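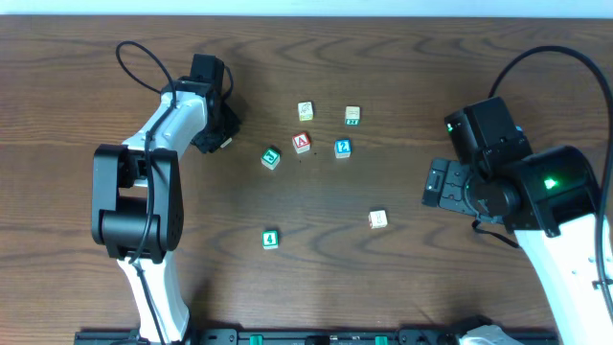 Week 4 handout: Letters, sounds and what comes before spelling
Early Literacy, Sandmont campus

Okay, so last week we ran out of time right when it was getting good, and I promised I'd write up the rest. Grab the Trukton reader as well, you'll want the chapter on phonological awareness open beside you.

We'd got as far as the difference between knowing a letter's name and knowing its sound. Plenty of four-year-olds can belt out the whole alphabet song and still have no idea that "elemeno" is more than one thing! Mum and Dad are thrilled, kindy teacher is quietly taking notes. The song is a tune first. Letter knowledge comes when a child can pick out an M on its own, upside down, in a different colour, on a cereal box.

A few terms I'll expect you to use properly in the essay:

Phoneme: the smallest sound that changes a word (the difference between "pat" and "bat").
Grapheme: the letter or letters we write for it. "Sh" is two letters, one grapheme.
Onset and rime: the c- and the -at in "cat". Kids usually hear this split well before they hear all three sounds.

Please don't mix up phonics and phonemic awareness. You can do the second one with your eyes shut, in the car, with no print anywhere.

Loose alphabet blocks are still one of my favourite things to put on a table, partly because a block can land any way up and the child has to cope with that.

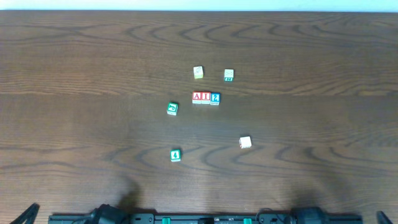
One student asked in the forum whether we should be correcting reversals, the b and d business, as soon as we spot them. My answer is mostly no, at this age. A cup is a cup whichever way the handle points, and it takes a good while for children to accept that letters play by another rule. Model it, say the sound, move on.

For the tute, read pages 143 to 151 and bring one rhyming game you could play with no equipment at all. Pinch one from your own childhood if you like, I certainly did.

The essay is 1000 words, due in November, and references don't count towards the total (I know, I know, someone always asks).

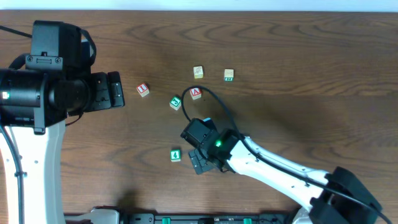 Fig. 3. Alphabet blocks on a wooden tabletop.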